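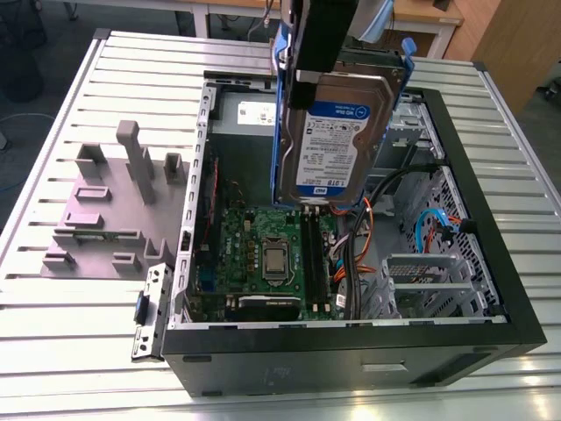
Desktop tower on its side with the side panel off, and a 3.5-inch WD Blue drive (1.0TB) in a blue caddy over the open case.

Fultwood Desktop Refurbishing
Drive Removal and Replacement: Frequently Asked Questions

Applies to full-size and mid-size towers with internal 3.5-inch bays. For small form factor units and all-in-ones, see the separate pages.

GENERAL

Which computers does this page cover?
Towers where the drive sits in a plastic caddy that slides into a metal cage inside the case. Most office desktops handled at the Plarnberg depot are built this way. If your drive is held by screws directly through the cage, the cable and data sections still apply, but the caddy section does not.

Do I need tools?
Usually a No. 2 Phillips screwdriver for the side panel, and often not even that. Many office towers open with a latch. Caddies are released by hand. Long-nose pliers are not recommended for SATA connectors, as they crack the housing.

How long does a swap take?
About 9 minutes for one drive, not counting data transfer.

Does opening the case affect my Fultwood warranty?
No. Replacing a drive or memory is permitted. Removing the processor heatsink is not, and the seal on the heatsink must be intact when a unit is returned under warranty.

BEFORE YOU OPEN THE CASE

Is it enough to shut the computer down?
No. Shut down, disconnect the power cord, then hold the power button for several seconds to discharge the supply. The motherboard keeps a standby voltage for as long as the cord is connected to a live outlet.

Should the tower be upright or on its side?
On its side, with the removable panel facing up. Connectors can be pulled straight, and a dropped screw stays in the case where you can find it.

Do I need an antistatic wrist strap?
We use one at every bench. At home, touch bare metal on the chassis before handling the drive or any board, and again each time you come back to the work. Avoid carpet.

Can I leave the monitor and keyboard connected?
Disconnect everything. A monitor cable can feed a small voltage back into the board, and a tower with cables attached does not lie flat.

CADDY AND CAGE

How does the caddy hold the drive?
Pins on the inner faces of the caddy enter the screw holes on the sides of the drive. There are no screws in most versions. The caddy flexes outward to let the drive in and is held in shape by the cage once installed.

How do I release it?
Unplug both cables from the drive. Squeeze the tabs toward each other and slide the caddy out in line with the cage. If it moves a short distance and stops, check for a cable caught behind it. Do not lever it with a screwdriver.

My caddy is a different color. Is it compatible?
Color does not indicate compatibility. Compare the tab shape, the overall width, and the position of the pins. Two blue caddies from different chassis may not interchange.

A pin is missing from the caddy. Can I still use it?
With 3 of four pins, the drive is held adequately for a tower that stays in one place. For a tower that will be shipped, replace the caddy. Spare caddies are listed under part group 332 in the catalog. Have the chassis model number ready when you order.

Can I run the drive outside its caddy, loose in the case?
No. The circuit board on the underside can short against the chassis, and vibration shortens the life of a mechanical drive.

Which way up does the drive go?
It depends on the cage. Mechanical 3.5-inch drives may be mounted flat or on edge. Follow the orientation of the drive you removed, with the connectors toward the cable side.

Will a 2.5-inch SSD fit in a 3.5-inch caddy?
Only with an adapter bracket. Choose one that places the screw holes in the standard side positions. Some low-cost brackets have bottom holes only and will not engage the pins.

CABLES

How many cables does a SATA drive need?
Two: a narrow data cable running to the motherboard and a wider power cable coming from the power supply. Both connectors are L-shaped and fit one way only.

Does the color of the data cable matter?
No. Blue, red, orange, and black data cables are electrically the same. Some manufacturers use color to show which port a cable belongs in, so note the port before you unplug it at the board end.

Which port should the boot drive use?
The lowest-numbered SATA port, normally marked 0 or 1 on the board. Most firmware will boot from any port, but several office models report an error at startup if port 0 is empty while still enabled in setup.

The power cable is too short for the upper bay.
Use the lower bay, or fit a SATA power extension. Keep the extension away from the processor fan. We do not supply molded four-pin to SATA adapters - the crimped type is acceptable.

I moved a wire bundle to reach the cage. Does it have to go back where it was?
Yes, as closely as possible. Check two points before closing: nothing touches a fan blade, and nothing lies across the edge where the side panel seats.

A memory module came loose while I was working. What now?
Open the retaining clips, line up the notch, and press the module down evenly until the clips close. A computer that beeps and shows no picture after a drive swap most often has a partly seated module.

DATA

Can I copy the old drive to the new one?
Yes, if the new drive is at least as large as the old one, or if the cloning program can resize partitions. The Zurnenness utility supplied with our replacement drives does both. Run it with both drives connected, confirm source and target by serial number, and leave the computer alone until it reports completion.

Why does a 1.0TB drive show as 931 GB in Windows?
The label counts in decimal units and Windows counts in binary ones. The capacity is the same. A further small amount goes to recovery partitions.

Do you erase drives that are sent in?
Every working drive received at Plarnberg is erased with Ojeda before testing, and the report is filed by serial number. Drives that fail to complete the erase are physically destroyed. We do not recover data, and we cannot return a drive once it has entered the erase queue.

Can I keep my old drive and send in only the tower?
Yes. Leave the caddy in the tower if you can. A missing caddy reduces the trade-in credit, a missing drive does so to a greater extent, and the current amounts are shown on the quote form.

TESTING AND FAULTS

The new drive does not appear in setup.
Reseat both cables at both ends. Check that the port is enabled. Try a data cable known to be good. If the drive does not spin at all, test it on another power connector before reporting it as faulty.

It appears in setup but not in Windows.
A blank drive has to be initialized. Open Disk Management, initialize the disk as GPT, and create a volume. Do not do this to a drive that holds data you want.

The drive clicks.
Repeated clicking at a regular interval normally indicates a failing mechanism. Power down. If the data matters, take the drive to a recovery service without restarting it.

How do you decide whether a used drive can be resold?
It must complete the Ojeda erase, show no reallocated or pending sectors, and score 80 or higher on our surface read test. Drives below that figure are recycled even when they still work.

The case hums after reassembly.
Push the caddy in until both tabs click. If the hum remains, check that the side panel is fully seated along its rear edge.

SHIPPING

Should the drive stay in the tower for shipping?
Yes, locked into its cage with both cables attached. A drive shipped separately goes in an antistatic bag with padding on every side. Loose fill alone is not accepted.

Where do I find the numbers for the return form?
The chassis number is on the outside of the case. The drive serial number is on the drive label, in small print near the barcodes, and may be hidden once the caddy is installed. Copy it before closing the case.

Related pages: Memory Compatibility, Power Supply Replacement, Trade-In Terms, Small Form Factor Units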